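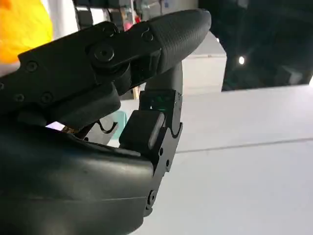
Cleaning and Storing Water Bottles for Caged Birds

Search this site Enter keyword Go

Tube-style drinkers stay cleaner than open dishes but grow a film on the inside wall within a day or two in warm weather. The film is clear at first. Run a finger inside the neck; if it feels slick, the bottle is overdue.

Daily

Empty the bottle completely. Do not top it up. Rinse with hot tap water, refill with cold, and hang it at the same height as before. Tap the ball in the spout with a fingernail and check that a drop forms. A stuck ball is the most common fault, and a finch can get into trouble in a few hours without water.

Every third day

1. Take the spout off and remove the rubber washer. A wooden toothpick will lift it without nicking the edge.
2. Soak all parts in hot water with a few drops of unscented dish soap.
3. Scrub the bottle with a brush that reaches the bottom. Use a pipe cleaner for the spout, pushed through from the wide end.
4. Rinse until no foam forms when the bottle is shaken.
5. Stand the parts on a rack to dry before putting them back together.

Two bottles per cage make this easier. One hangs while the other dries.

Scale

Hard water leaves a white ring at the waterline and a crust inside the spout. Fill the bottle with equal parts white vinegar and water, leave it overnight, then brush and rinse well. Do not mix vinegar with bleach or use one straight after the other.
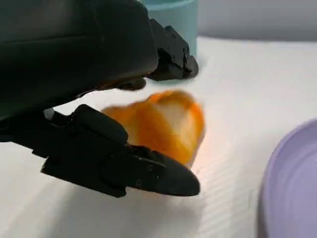 Washers harden with age and should be replaced when they no longer spring back after being pinched. A bottle that drips steadily usually has a bad washer or a hairline crack at the neck. To tell which, fit a new washer, fill the bottle, and hang it over a dry paper towel for an hour.

Medication

Keep a separate bottle for medicated water and label it. Some plastics stain, and the stain makes later film hard to see. Annag Laing keeps hers in a closed box with its own brush. Mix only what the vet's instructions call for, and discard what is left at the end of the day.

Storage

Store bottles dry, with the spout off and the neck uncovered. A capped bottle put away damp will smell of mildew by the next use. Washers can go in a small paper envelope marked with the bottle size. Check spare bottles in May, before the hot months, when a second drinker in each flight is worth having.

Brushes need attention too. Boil nylon ones for 4 minutes and replace them when the bristles splay.

Questions or corrections: contact Roxana Urrego | Copyright Hunulik Bird Pages | Back to top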